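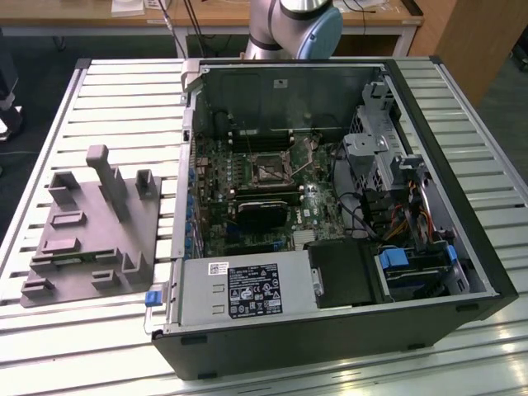 Figure 2.1. Desktop tower on its side with the side panel removed. The CPU socket near the middle of the board is empty.

Chapter 2
Inside the Desktop Computer

Chapter 1 treated the computer as a closed unit with ports on the outside. In this chapter the case is open. The reader will learn to identify the main assemblies of a desktop tower, state what each one does, and name the connections between them. Removal and replacement procedures begin in Chapter 3.

2.1 The case and chassis

The outer case protects the parts and directs airflow. Inside it, a sheet-metal chassis carries the load. The motherboard, the power supply, and the drives are all fastened to the chassis, and the chassis also serves as an electrical ground. In the tower in Figure 2.1, blue marks several of the points a technician handles: the expansion-slot latches, the drive-release clips, and the release handle at the end of the power supply. Color coding varies by manufacturer and should be checked against the service manual.

2.2 The motherboard

The motherboard distributes power and carries signals between components. Its largest connectors are the CPU socket and the memory slots. A metal retention bracket holds the processor against the socket contacts. Contacts in an open socket must not be touched. Memory modules, or DIMMs, fit into the row of long black slots beside the socket. A 16 GB module and a 2 GB module of the same type may have the same outline, so capacity is read from the label.

2.3 The power supply

The power supply converts alternating current from the wall outlet to the lower direct-current voltages used inside the case. Its ratings are printed on a regulatory label. Efficiency is the ratio of output power to input power; a unit rated at 85 percent loses the remaining 15 percent as heat. The power supply is replaced as a complete unit and is never opened.

2.4 Drives and data cables

Drives mount in bays or cages. A SATA drive requires two connections, one for power and one for data. The two plugs are different widths and are keyed to prevent reversed insertion.

Key terms
chassis
CPU socket
DIMM
expansion slot
regulatory label
retention bracket
SATA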